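The Dastlow Reading

The gauge at Dastlow had read low for 17 days before Nathalie Lavoie drove up to look at it. The office in Clollura had logged the drift as sensor error and assigned it a code. The code meant that no one would be sent until spring.

She went anyway, on 24 January 2025, with a spare transducer, a dip tape and a thermos. The road was plowed as far as the dam keeper's house. Edmund Kaczmarczyk had the door open before she knocked.

"It's not the sensor," he said.

"What do you get by hand?"

He showed her the book. He had dipped the well each morning and written the level in pencil, to the hundredth of a foot. The column agreed with the gauge. The reservoir stood at 2,139 feet and was falling, with the outlet closed and the surface frozen.

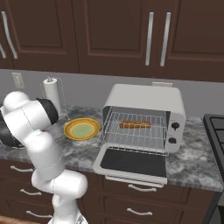

Lavoie asked for the seepage records. Kaczmarczyk had those too, back to the year he was hired. Flow at the toe drain was normal. Flow at the left abutment was normal. The water was leaving by a route that had no weir on it.

"Did you report this?"

"Twice. Aishwarya Gounder called back and asked me to restart the logger."

"And did you?"

"Twice."

They walked out along the crest. At station 80 she lowered the tape and read it, then lowered it again. Two readings, same figure. She wrote it under his in the book and put her initials beside it, which the procedure did not call for.

From there the valley was visible as far as Iyengar, where the lights were coming on. Kaczmarczyk named the farms in order, moving downstream. He had plainly done it before.

"How long would they have?" he asked.

"That depends on the breach."

"I know what it depends on."

She gave him the number. He nodded and wrote it down - in pencil, like the rest - and they went back to the house to use the telephone.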